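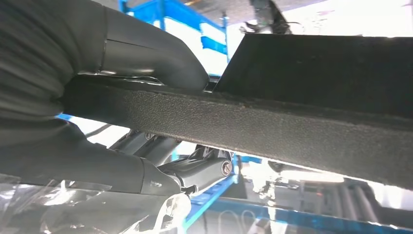 Ilona Somogyi does not like the word "system." She has been sold seven of them, she says, and what she has at the end of it is shelving.

"You pay for a system and a truck brings you shelves," she says. "Then somebody charges you again to tell you what goes on them."

She has run the stores at Beltham for long enough to have opinions about paint. Blue was picked before her time. When the last round of units was ordered, the supplier, Gurmont, offered gray at a lower price and told her nobody would notice the difference. She asked for blue anyway. I ask whether the color matters.

"Not to the shelf," she says. "It matters to the person looking for a gap in the row. We've had people stack against a gray wall and put a box where there wasn't a shelf. I won't swear that blue fixed it. I've stopped swearing to things."

This is how most of our talk goes. I put a claim to her from a brochure and she takes a little off each end of it.

Take the weight ratings. Every unit she buys comes with a number, and the number on the current ones is 200 kilos a level. She treats it as a number for a level floor, an even load and a unit that has never been bumped. "So, a unit in a showroom," she says. Her own limit is lower, and she won't tell me what it is, on the grounds that people would then start arguing with it.

Or take labels. In February a consultant from Clamuvton spent 2 days on the floor and recommended a label for every location. There are 611 locations. Bence Kiss, who does the late shift, stuck on most of them himself.

"They were good labels," Kiss says when I catch him between deliveries. "I still couldn't find the long bolts. The label told me where they lived. They weren't living there."

Somogyi laughs at this, but she kept the labels. What she dropped was the color chart that came with them, with 36 shades for different kinds of stock. "Thirty-six! I can tell maybe nine of those apart, and I have good eyes. Put me in there at the end of a shift and I've got red and not red."

I had expected her to be harder on the people than on the products. She isn't. When something goes missing she starts with where it was supposed to go, and how far that is from where it gets used. Her view is that a part will end up within a few steps of the last person who needed it, whatever the plan says, and that a sensible plan gives it a place there.

Viktória Juhász, who orders for the site, disagrees, and said so when I called her afterward. "If you follow people's habits you end up with tape in four places and none in the fifth," she says. "Then I get asked to buy more tape. I think Ilona is right about bolts and wrong about tape."

I read this back to Somogyi. She thought it over and said it was probably fair about the tape.

We talk for a while about lighting, which she considers oversold. The new fixtures were meant to make everything easier to find, and what she got was glare on the plastic bins and a dark strip on every bottom shelf - darker than before, to her eye, next to all that brightness. She asked for fewer lights, lower down. She was told that wasn't an option in the package.

"There's that word's cousin," she says. "Package."

Has anything she bought worked the way it was described? She takes so long over this that I start on another question, and she holds up a hand.

"The step stool," she says. "The small one from Virág. They said you could stand on it, and you can."

She is less sure about the next order. Gurmont has a new range with adjustable levels and no bolts, which clip in and are supposed to move in seconds. She has seen it done by a salesman, on an empty unit, at waist height. She would like to see it done by Kiss, at the top, with the level below still full.

The quote is on her desk and she has until the end of the month to sign it. She has written three questions in the margin, all of them about the clips, and is waiting for a call back.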